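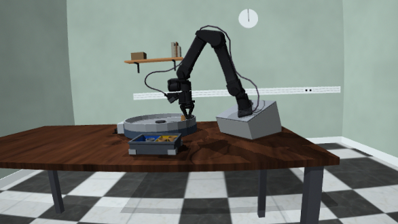

Zavisa Sorting Cell
Simulated workcell for collecting demonstrations

The Zavisa Sorting Cell is a ready-made scene for recording pick-and-place examples. It loads with a single arm on a pedestal, a round tray and a bin with one blue and one yellow compartment. Operators drive the gripper by hand controller or keyboard, and each attempt is saved as its own episode.

What gets recorded
Joint positions, gripper state, object poses and the rendered view, all on one clock. Episodes are written to disk when the operator presses Save. Discarded attempts go to a separate folder and can be restored until the session is closed.

Session settings
Episodes per session: up to 1000
Recording rate: 10 Hz
Operator seats included: 2
Start positions: fixed, or shuffled at each reset
Room lighting: fixed or varied

Labels
Success is marked by the operator at the end of an episode. A written instruction can be attached before or after recording. Instructions may be edited later without changing the motion data.

Works with
Prirkelov hand controllers and the Beketti episode viewer. Other controllers need a mapping file, and a blank one is in the install folder.

Licensing
Sold per workstation. Additional seats are ordered separately. Recorded data belongs to the customer and may be used to train any model.

Orders and support
El-Sayed handles sales and setup. Support requests received before noon on Friday are answered the same day. The next scene update is due in March and is free to current license holders.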